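Corrugated board

Corrugated board is a packing material made from a wavy sheet of paper, called the medium, glued between flat sheets called liners. It is used for shipping boxes, store displays, trays and light furniture.

Structure

Single-wall board has one medium and 2 liners. The waves, or flutes, act as small arches and resist crushing. Flute sizes are named by letter, and the letters do not run in order of size.

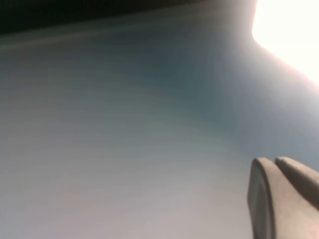

A smooth gray-blue surface, close up

Liners may be brown, white or printed. Paper weight is given in grams per square meter. The Bonavbridge mill makes liners of 185 and 255 grams, the heavier one mostly for produce crates.

Uses

Most board goes into boxes that are shipped flat and folded by the packer. Drawer-style boxes have an inner tray that slides in an outer housing – a form also used for desk storage. 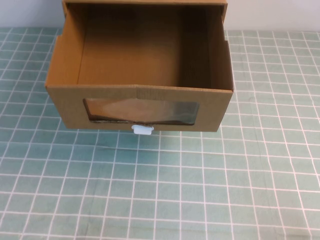
Open cardboard drawer in its housing

Recycling

Used board is pulped and made into new paper. Wax coatings and food grease make this harder. In Tullstead, the hauler Wastico collects flattened board separately from other paper and has run 10 drop-off points since July.

See also: Paperboard, Folding carton, Kraft paper

Last edited 2022-09-16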